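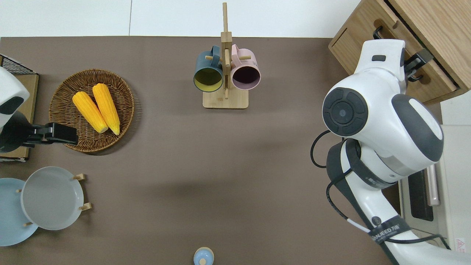 Does the Gronadon economic calendar deliver releases fast enough to trade on?

For positions held an hour or longer, it does. For entries in the first few seconds after a release, it is too slow, and the paid tier narrows the gap without closing it.

Gronadon is a desktop calendar and alert tool for currency and rates traders. It lists scheduled data releases, shows the consensus forecast and the prior figure, fills in the actual number when it is published, and sends an alert if the surprise is larger than a threshold the user sets. It competes most directly with Vomau, which I used before it and still keep installed on a second machine. I ran Gronadon on a paid license from September through December, mainly for euro, sterling and dollar releases.

Setup

Installation is a single package with no bundled extras. The first launch asks for a time zone and a list of currencies. It reads the time zone from the operating system but does not follow later changes. When the clocks moved in the fall, the calendar stayed an hour off until I restarted it. The release notes mention this under known issues. Anyone trading through the weeks when US and European clock changes are out of step should check the header time every morning.

The default layout shows one day at a time in a table. Columns can be moved and hidden, and the layout is saved per profile. Importance ratings run from one to three and can be overridden for each series, which I did for most of the regional manufacturing surveys. Overrides survive updates.

Latency

I logged 55 releases, comparing the time the actual figure appeared in Gronadon with the time the same figure appeared on the broker's news line. On the free tier the figure was behind the news line every time, usually by several seconds. On the paid tier the two were close for inflation, payrolls and central bank decisions. Smaller series still lagged. Final PMI readings for the smaller euro area countries were the worst, and two of them never filled in at all until the next day.

Price had normally moved by the time the alert sounded. That is expected of any tool at this price, and the product page does not claim otherwise. I would not connect it to automated orders.

Forecast data

The consensus column is a median. The number of contributors is shown on hover, along with the high and low of the range, and this is the feature I used most. A 0.2-point miss on GDP means one thing when the forecasts are tightly grouped and something else when they are spread out. Gronadon can express the surprise in units of the historical standard deviation, and the threshold for alerts can be set in the same units. I kept mine at 1.5 for inflation and 1.0 for everything else.

The source of the consensus is given as Uibo, a forecast aggregator. Contributor counts are thin for the Nordic and Baltic series. With four or five contributors the median is not worth much, and the standardized surprise is worth less. The program has no setting to suppress alerts below a minimum contributor count. It should.

Revisions

Revisions are handled well. When a prior figure is revised, the old value stays visible in gray next to the new one, and the surprise history is calculated against the value as first published. Vomau overwrites the prior figure, so its history mixes first prints and revised data. For anyone testing a rule on past releases, this difference matters more than the latency does.

History export is to CSV, with a limit of 1000 rows per file. A full pull of US claims needs to be split by date. The export uses local time with no offset column, so files made before and after a clock change will not line up without correction. I ended up exporting with the profile set to UTC.

Stability and resource use

Memory use on my machine reached 893 MB after a week without a restart and dropped back to normal afterward. There were no crashes. The connection dropped twice, both times during European morning hours, and came back by itself. The status light turned yellow on the first occasion and stayed green on the second, so I don't rely on it.

Alerts

Alerts can be a sound, a desktop pop-up or an email. Email is not suitable for anything urgent. The pop-up covers the lower right corner of the screen and cannot be moved, which on my layout puts it over the order ticket. I turned it off and used sound only. Separate sounds can be assigned to upside and downside surprises, but an inverted series such as unemployment has to be marked by hand, otherwise a rise in joblessness plays the upside tone.

Price

The paid tier is 20 dollars a month. It is sold through Tetodska, which also handles refunds and license transfers. Moving the license to a new computer took one email and was done by the next morning. There is no annual discount.

Who should buy it

Swing traders and anyone keeping a record of surprises will get their money's worth from the forecast range and the revision history. Traders who only need to know when to be out of the market can use the free tier, with release times identical to the paid one. Vomau has the better mobile app, and Gronadon's mobile version is a web page that shows the current day and nothing else.

Tested on version 4.2, Windows, wired connection.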